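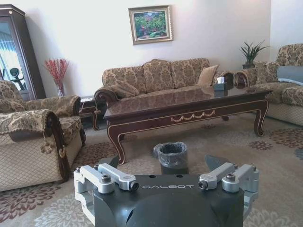 Chapter 6
The Sitting Room: Daily Care and Weekly Cleaning

Jul 1, 2022
By the Clandeo Home Studies Writing Group

Contents Previous chapter Next chapter Glossary Index

Most homes have one room where people sit down together. It may be called the living room, the lounge, the front room or the den. In this book we call it the sitting room. It gets less grease than a kitchen and less water than a bathroom, but it holds more fabric than any other room except a bedroom, and fabric holds dust. It also holds the furniture that a household has usually paid the most for and expects to keep the longest.

Chapter 5 dealt with hard floors and entryways. In this chapter you will work through a sitting room in the order a trained house cleaner would follow. By the end you should be able to plan a daily tidy and a weekly clean, choose a safe method for polished wood, care for a patterned rug, and empty and reline a small wastebasket without spilling anything on the floor.

Words to know: apron, cabriole leg, damask, ground, nap, reline, swag.

6.1 Tidying and cleaning

Tidying means putting things where they belong. Cleaning means removing dirt. The two jobs are often done in one visit to a room, but they should be done separately, and tidying comes first. A cleaner who dusts a table with cups still on it will dust around the cups, and the table will have to be done again.

A daily tidy of a sitting room is short. Carry out dishes and glasses. Fold blankets. Straighten seat cushions and pull the back cushions forward. Return books, remote controls and toys to their places. Look at the wastebasket and empty it if it is more than half full or if it holds any food. That is all the room needs on an ordinary day.

The weekly clean takes longer and follows a fixed order: trash out, dust from high to low, upholstery, tabletops, rug, floor edges. The rug comes near the end, after the dust from everything else has had a chance to land on it.

6.2 The wastebasket

A sitting room wastebasket is usually small. It takes tissues, wrappers, envelopes and the odd pencil shaving, and it should not be used for anything wet. Students sometimes ask if it needs a bag at all. A bare basket can be used for dry paper, but used tissues carry germs, and a basket that takes tissues should be lined.

To reline a basket, open the new bag fully before you put it in. Push the bottom of the bag down with the back of your hand until it touches the base. Fold the top edge outward over the rim, all the way around, and let the air out by running a finger down between the bag and the wall of the basket. A bag with air trapped under it fills up early and slides off the rim when something heavy is dropped in.

When you empty the basket, lift the folded edge off the rim first, gather it, and tie it while the bag is still standing in the basket. Then lift it out. If you pull the bag up before it is tied, light pieces of trash blow out at the top, and on a patterned rug they can be hard to find again. Wipe the inside of the basket once a week with a damp cloth and dry it before putting in the new bag.

Where the basket stands is up to the household. Beside a chair or at the end of a sofa is usual. If you move it to vacuum, put it back where you found it.

6.3 Polished wood tables

Coffee tables come in many heights and finishes. Older styles, and newer ones made to look like them, often have a glossy top, a decorated apron and curved legs. The apron is the band of wood that runs under the top and joins the legs together. A leg that curves out at the knee and in toward the foot is called a cabriole leg. A carved decoration that looks like hanging cloth or a hanging garland is called a swag.

A glossy top shows every mark. Dust it with a soft dry cloth folded into a pad, and turn the pad to a clean side often. Lift objects to dust under them; do not slide them. A tissue box feels too light to do harm, but one grain of grit under its bottom edge is enough to leave a fine scratch. For sticky marks, use a cloth wrung out in plain warm water, then dry the spot at once with a second cloth. Work in the direction of the grain.

Gold trim needs its own rule. Gilding and gold paint are thin, and both can be rubbed away by a cleaner who means well. Use a dry soft brush — a clean makeup brush or a small paintbrush will do — and no polish. Brush carved work from the top down so that loose dust falls away from the places you have already done. Do not use metal polish on gold-colored trim unless you know what the trim is made of.

6.4 Upholstery

Damask is a woven fabric with a pattern that shows in the weave. The word is also used for printed fabrics that copy the look. For cleaning, what matters is the fiber and the care code, which is normally found on a label under the seat cushions. Read the label before you use any liquid.

For weekly care, take off the loose cushions and vacuum the deck of the sofa, then the inside of the arms, then both sides of each cushion. Use the upholstery tool and short strokes. Press the crevice tool into the corners, where crumbs collect. Put the cushions back in a different order if they are the same size, so that they wear evenly.

6.5 Area rugs

The background color of a rug is called its ground. A rug with a pale ground and scattered flowers is a common choice for a sitting room. The flowers make small stains less noticeable, which is useful for the household and a problem for the cleaner. Look at the rug from two sides of the room before you start. A spill that cannot be seen from the door may be plain from the window.

Vacuum slowly, first along the length of the rug and then across it. Lift the light furniture off. Heavy pieces can stay, but vacuum between and behind the legs, and shift each piece slightly in March and again in the fall to let the crushed nap recover.

Blot spills with a white cloth. Start at the outside of the spill and work in. Do not rub.

Case study: Wimden House

Wimden House is a residence with 42 furnished apartments, each with one sitting room. Its cleaners used to follow their own order of work, and the manager kept getting complaints of dust on tables that had been cleaned that day. In 2 of the apartments the finish on the coffee table had been damaged by spray polish. The residence wrote a one-page order of work, much like the one in section 6.1, and spent $3,870 on cloths, brushes and new upholstery tools. The complaints about dust dropped off over the following months. The damaged tables had to be refinished.

Before you read on

Draw a simple floor plan of a sitting room you know. Mark the door, the seats, the tables, the rug and the wastebasket. Number the places in the order you would clean them, and keep the plan — you will use it again in section 6.7, when we work out how long each task should take.

Reader comments

hasari_reads
We used this chapter in our evening class. The part on tying the bag while it's still in the basket got a lot of nods. Is there a printable version of the order of work?

Hjaltested Housekeeping
Please add something on glass tops. Half the tables we see have glass over the wood and the trainees don't know to check under it for crumbs.

mop_and_pail
6.3 says dry brush only on gold trim. What about trim that already has old polish caked in it? I have a table like that and a brush won't shift it.

Contents Previous chapter Next chapter Glossary Index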